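FOR IMMEDIATE RELEASE

Flulix opens box take-back counter at Hayashi building, wall touch-up clinic included

Used cartons in, sorted cartons out. Doors open in August, 8 a.m.

Flulix, the packing and storage shop, is opening a take-back counter for used cardboard boxes on the ground floor of the Hayashi building. Bring boxes in, take boxes out. Any color, printed or plain, glossy or brown. No receipt needed, no appointment for loads under 40 boxes.

The counter takes up one end of a 2000 square foot storage room the shop has been clearing since spring. Clearing meant old shelving out, stock moved twice, then a lot of cardboard pulled away from walls it had been leaning on for years. First full sort gave 506 boxes fit to use again. The rest flattened and baled.

"We kept buying new cartons for moves while good ones sat in the back," said Sherif Hajji, who runs the shop floor. "Product boxes mostly, the shiny printed kind. Strong box, good lid. People throw them out the same day."

How sorting works

Every box gets looked at in three places – base, corners, top edge. Sharp top edge and square corners, it goes on the shelf for packing. Outer layer torn along the bottom, it gets set aside for a second look. A torn printed skin often leaves the board underneath sound, and those boxes are fine for linens, toys, lampshades, anything light. Books and dishes, no. Soft base, straight to the baler.

Grades are marked A, B and L (for light). A boxes are priced at half of new. B boxes less. L boxes are free, take as many as will fit in the car.

"The L pile is what I'm happiest about," said Iman Ragab, who set up the grading. "A ripped strip at the bottom looks worse than it is. Tape it over, put the sweaters in, done."

Old labels and size markings are left on. Flulix asks customers to write the room name on two sides in thick marker, never on the lid, since lids get stacked under other lids. White chalk marker shows up best on dark printed boxes. A pack of them will be at the counter to borrow, please give them back.

Scuffed walls too

Moving boxes along a white wall leaves marks, everyone who has cleared a storeroom knows it. Gray smudges, brown smudges, little dark specks, chips. So the shop is adding a short wall touch-up clinic, run by Zulkifli Sinaga at 10 a.m. on opening day and again at 2 p.m. Topics: which marks wipe off and which need paint, how to fill a small nick, how to blend a patch so it dosen't show when light falls across it. Bring a phone photo of your worst wall. Old clothes recomended.

The clinic is free. Space for a small group, first come. Filler and sample pots supplied by Multel, the paint store two doors down, who are also lending the drop cloths.

Storeroom tips from the team

Leave a hand's width between stacked cartons and the wall. Boxes lean over time and the bottom one does the scraping.

Lift, don't slide. Sliding is how the printed layer peels off the base.

Wipe marks the same day with a damp sponge and a drop of dish soap, light pressure. Flat paint goes shiny if you rub hard.

Heavy boxes at the bottom, half-full ones on top. Fill the gaps in a half-full box with paper or the lid will cave.

Pickup

Households within the Traler delivery area can book a pickup for larger loads, 40 boxes and up. Flattened is easier on the van, but leave glossy printed boxes standing if you can – they crease white along the folds and drop a grade. Said Ezzat handles the bookings, by phone, mornings only.

The shop expects to pass on roughly 3321 boxes in the first year, going by what came through the back door during the clear-out. Anas Fahmy will post a running tally by the counter.

Photos of the storeroom available on request. Interviews before noon please, afternoons are sorting. 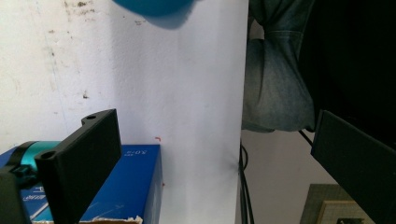
Storage & Packing News

Box on the touch-up side of the storage room, blue cardboard, outer layer torn away along the bottom. Graded L. The smudged white wall behind it is on the list for the 10 a.m. clinic.

Press contact: Anas Fahmy, Flulix, Hayashi building, ground floor. Ask at the counter or ring the side bell.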